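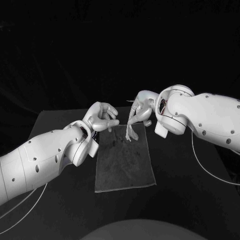
3.2 Sample and coding

We drew on posts about public apologies by entertainers accused of workplace misconduct. Posts were collected from two discussion platforms, Hivex and Clarnolora, over an 18-week window that began in November. A post entered the sample if it named the performer and referred to the apology or to a planned return to work. Reposts without added text were removed. The final sample contained 362 posts, each coded by two readers working separately. Disagreements were settled by Jummai Fashola, who had not taken part in the first round.

Each post received one code for stance (supports return, opposes return, conditional, unclear) and one for the condition stated, if any. Following Chang, we treated a demand for payment or other material repair as separate from a demand for a fuller statement. Posts under 300 characters were often hard to code for condition, and most of the "unclear" codes fall in this group. We kept them in the stance analysis and dropped them from the condition analysis.

3.3 Stance over time

Figure 2 plots weekly stance by platform. On Hivex, opposition was highest in the week of the apology and fell slowly after that. On Clarnolora it rose again when tour dates were announced, and conditional posts rose with it. The second rise does not fit the decay model proposed by Suvov, in which public anger depends mainly on time since the first report. It is closer to what would be expected if users respond to single career events, such as a booking or an award nomination.

Figure 2. Share of posts by stance and week, Hivex (top panel) and Clarnolora (bottom panel). Posts coded "unclear" are shown in gray.

The platforms also differ in moderation. Clarnolora locks threads after a fixed period, so users who return to a topic must open a new one, and this may inflate weekly volume late in the window.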